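# Hodik Estate Record Box

The Hodik Estate Record Box is a lockable document box with a printed workbook, made for people who are putting a will together or who have been named as executor in someone else's. It holds original papers flat, keeps copies apart from originals, and gives the family one place to look when the time comes.

It is sold by Udora from our shop in Dinutton and by mail order.

## What you get

- Steel box with a hinged lid and cylinder lock, dark gray
- 4 keys, all cut the same
- 50 letter-size folders with blank tabs
- 100 self-adhesive labels
- 5 section dividers: Will and Trusts, Property, Accounts, Insurance, Personal Wishes
- Spiral-bound workbook, written by Pauline Fothergill

The workbook can be bought without the box. The box can't be bought without the workbook.

## The workbook

Pauline Fothergill spent most of her working life as a probate clerk, and the workbook follows the order in which an executor usually needs things. It starts with where the signed will is kept and who drew it up. After that come bank accounts, real estate, pensions, debts, and a section for second marriages, where there may be children from an earlier marriage as well as a surviving husband or wife. There is a page for each beneficiary, with room for a former name and a last known address.

Pages for jewelry, art and furniture have a column for who is meant to receive each item. Filling in that column does not make a gift legally binding. If you want a particular person to have a particular thing, ask your lawyer to put it in the will or in whatever separate list your state allows.

The July printing added two pages on online accounts and moved the funeral section to the back. If you have the earlier printing, the new pages can be ordered by themselves from the parts list.
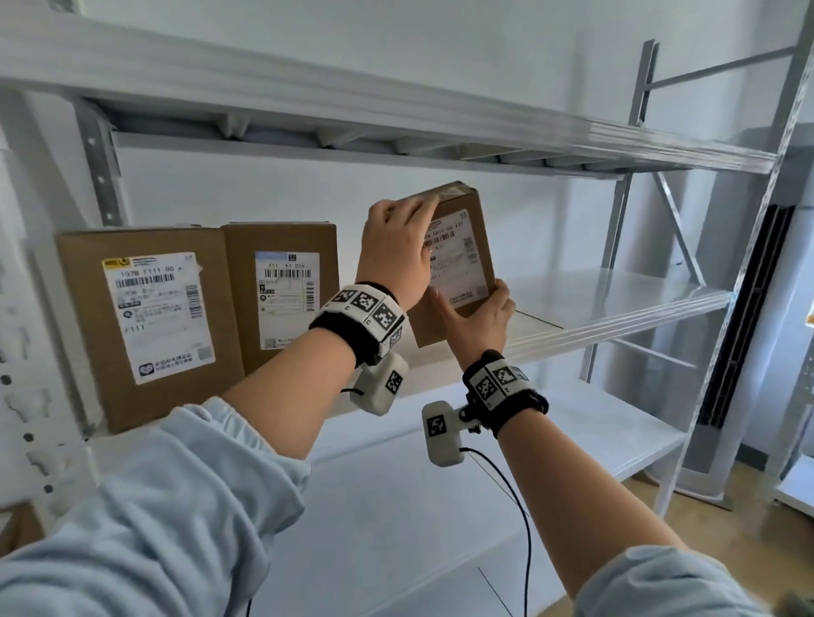 *Photo: Clive Tapley / Udora*

## Choosing a size

There are two sizes. The Standard takes letter paper and suits most households. The Haworth is longer and takes legal-size paper without folding, so it is the better choice if you have older deeds or trust papers. Both use the same lock and the same dividers, but the Haworth needs its own folders. Standard folders will slide around in it.

Neither size is fireproof or waterproof. Customers who need that usually keep the box inside a rated safe — measure the inside of the safe first, and allow for the handle.

## Where to keep the original will

Many people leave the signed original with their lawyer and put a copy in the box, with the lawyer's address written on the first page of the workbook. Others keep the original at home. Either is fine with us, but don't staple anything to an original will or take out the staples that are already there. Marks like that can lead to questions later about missing pages.

Tell at least one executor where the box is and where the keys are. We don't keep a record of key numbers and can't open a locked box from a phone description.

## Customer comments

"I used it for my mother's estate and again for my own papers. The account pages saved me a lot of phone calls. The tabs could be bigger." — Wendy Gosling

"Good solid box. The lock was stiff for the first week. I bought the Haworth for the deeds and should have ordered more labels." — Dennis Mottram

## Parts and refills

Folders, labels, dividers and workbook pages are all sold separately. Give the box size when you order folders. Replacement keys are cut from one you send us, so please don't send your last one.

Wendy Dobson handles orders from law offices and funeral homes, including boxes supplied without labels so that a firm can use its own. Ask for her at the shop or write "trade" on the order form.

Unused boxes can be returned if the workbook hasn't been written in. Return all of the keys with the box.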